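Knitters wanted for the Iria blankets (crocheters too, please don't go away!)
Posted 11/02/2021

Hi everyone! I'm looking for people who can knit or crochet a plain square and who'd like to do it alongside a bunch of other people this winter. I run the Jundar Yarn Circle out of the back room of the Morkach library, and we've bitten off a pretty big project. We're making three big blankets in a design I call Iria, which takes 1038 squares in all, and we still have 718 to go. So yes, I need hands.

You don't have to be good. If you can cast on, keep the same number of stitches from one end to the other and bind off without strangling the last row, you're in. I have knitters who've done it for fifty years and one who started in the summer, and once everything is blocked and sewn together I can't always tell you whose square is whose.
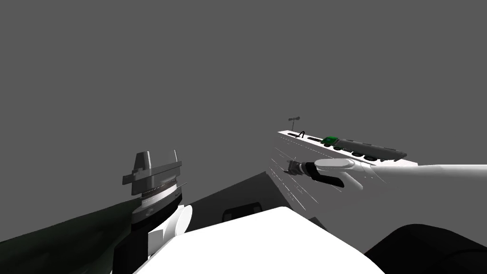

The colors are where I get picky, so let me get that out of the way. Iria is all about dark shades that slide into each other, with pale ones to wake them up, and no brights anywhere. Green squares go in the bottom corners, and I want them to behave like the green on that left arm, going almost black toward the bottom. The thin white ring up by the gripper is pretty much what I have in mind for the joining rows too: one skinny line of white between dark and light, and then straight on to the next square. I've been sewing up a test corner that way and I love it so much I keep taking it out to look at it.

We use Brandes worsted for everything, and I hand it out for free. Please don't swap in something from your own stash, even if it looks like a perfect match in your living room. I did that on our last blanket (my own fault, my own stash) and the odd squares shrank in the wash and pulled everything next to them into a pucker.

What you'd be doing

You'd pick up a bag with yarn for three squares, make them at home or with us, and bring them back. Then take another bag if you feel like it! Each square is 13 centimeters across, garter stitch if you knit and single crochet if you crochet. I'm happy with needles in any size that gets you there. Leave a long tail on the bind-off edge, as long as your forearm, so the sewing crew has something to work with. Don't weave in that one. Weave in the other one.
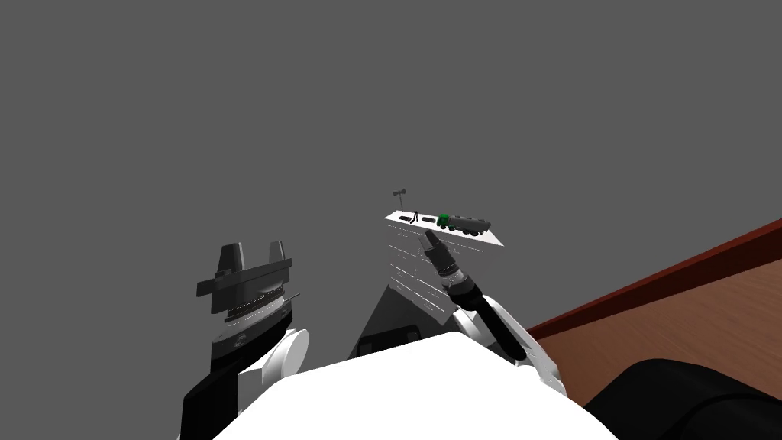 Black, glossy white and plain gray, the colors for the middle blanket

If you'd rather sew than knit, I would be so happy to hear from you. Seaming is slow and a little dull and it goes much better with company, and right now there are too few of us doing it. I can teach mattress stitch in one evening. You'll want decent reading glasses if you're my age, and a blunt needle, though I have spares of those in a cookie tin.

Blocking is the other job. It means wetting the squares, pinning them out on foam mats and leaving them alone till they dry. It's good for someone who has a spare room and no cats.

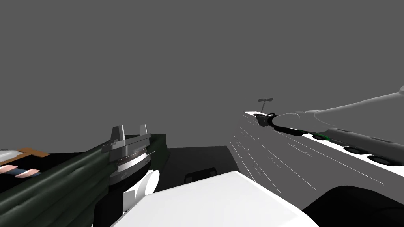 When and where

We meet in the evening, twice a month, in the back room at Morkach. Come in by the side door, the front one gets locked early. There's coffee, and there's usually cake, and there is always somebody who has dropped a stitch and needs you to look at it. You don't have to come to every meeting, and if evenings are no good you can collect your bag at the library desk and leave your squares there too. Put your name on the bag. I'd like all the squares in by the end of December so we can seam through the cold months.

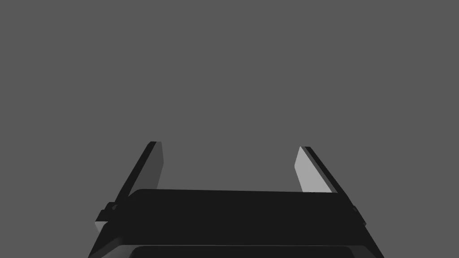 Now, borders, which I'd like two or three confident people to take on. It's a long haul, picking up stitches down one whole side and going round and round, and you need an even hand. The plan is a broad band of near-black with a thin, slightly lighter edge along the top, the same idea as the rim on that wide dark block under the two fingers, and a flat medium gray on the other side of it. Keep the gray dead plain, please, no cables or lace or flecks. If you've finished a shawl or a big throw before, tell me about it and bring it along, I want to see it!

It's unpaid, I should say that plainly, but the yarn is covered and you get to keep any leftovers under half a ball. One blanket will hang in the library and the other two will be raffled to buy yarn for next year.

How to join

Leave a note for the Yarn Circle at the library desk with your name, a phone number, and whether you knit, crochet, sew or want to learn. Mention it if you're allergic to wool so I can put you on blocking mats or cake. I'll call you back and have a bag waiting for you.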